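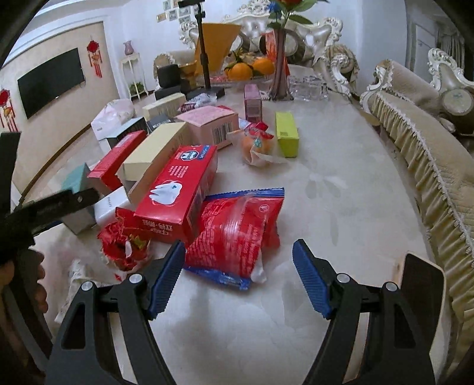 Papercraft shop Zaidi to close its Irnulitz store, sell off 900 rolls of washi tape

27 July 2026

Crafters in Irnulitz have until the end of next month to buy glitter they do not need from a store they can walk to. Zaidi, the paper and craft supply shop on the old tram square, said Monday that it will shut its doors and move what remains of the business to its warehouse in Dender, where it will carry on as a mail-order operation with a pickup window.

The notice went up on the shop door first, in hand-cut letters on a scalloped border, and on the website a few hours later in plain type. It blames the rent, the stairs and "the general direction of things." The rent goes up in the fall. The stairs have been steep since the building was put up.

The clearance sale starts this week and will run in stages. Cardstock, stamps and ink pads go first at a modest discount. Ribbon, paint and dies follow. The washi tape, all 900 rolls of it, has been held back for the final week, a decision that regulars are reading as either shrewd or cruel. The shop has set a limit of 10 rolls per customer per visit. It has not said how many visits a customer may make in a day, and several people have already asked.

Gift cards will be honored in the store until it closes and by mail after that. Loyalty stamps are a touchier matter. The little paper cards, which earn a free pad of patterned paper when full, can be redeemed only at the counter. Anyone sitting on a half-filled one is advised to bring it in and see what kind of mood the register is in.

Zaidi opened its Irnulitz branch as a stationery shop and drifted into crafts the way most of its customers did, by buying one hole punch and then losing control of the situation. The wreath wall arrived a few years later. So did the back room, where the Saturday card-making class has met for so long that the chairs are now mostly claimed, and newcomers learn this by sitting in one.

The class will survive the move. It is going to the upstairs room at Berov, the frame shop across the square, starting in September. Berov will provide tables and a sink. It has asked, in writing, that there be no loose glitter. The class has replied that it will do its best, and both sides seem to understand what that means.

Less settled is the annual paper garland, which the shop's customers have been adding to every winter and which hung over the square last December at a length of almost 500 feet. It lives in boxes in Zaidi's basement. Dender has offered to take it, on the grounds that the shop is going there anyway. Irnulitz would like it to stay, on the grounds that Irnulitz made it. An online petition to keep the garland in town had collected 71 signatures by Monday evening, along with a long thread of comments about whether the links should be stapled or glued. The gluers were ahead.

The shop says it has no position on where the garland goes and would mainly like the basement empty.

Rumors of a closing have made the rounds since May, when the store stopped reordering foam brushes and let the spinning rack of buttons run down to beige. At the time Zaidi called it a supply problem. Shoppers who bought foam brushes in bulk on a hunch are now in a position to be generous, though there are no reports of that so far.

No new tenant has been announced for the space. The landlord's listing describes it as bright, central and suitable for food service, which has been taken locally to mean another coffee place. The square has four.

The Irnulitz store will keep its usual hours through the sale, closed Sundays and for lunch. Fixtures will be sold too, including the button rack, the flat files and the big cutting table, which buyers will have to get down the stairs on their own. Mail orders from Dender are expected to begin the week after the store closes. Shipping will be free on larger orders, and the shop has yet to decide what counts as large.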